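### Week 6: The Prellness grasp fault

Log 381 reported "object held" with the fingers open. The controller inferred a grasp from motor current alone, and friction in the drive pushed the reading past the threshold of 86 counts.

- Check current **and** finger position before setting the flag.
- Stop the lift if the two disagree for 58 ms.
- Do not clear the fault remotely.

Reading for Saturday: Skyrme's notes on false grasp signals. With the jaws open, the flag must read 0:
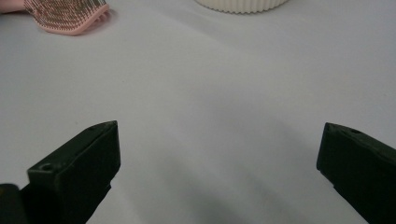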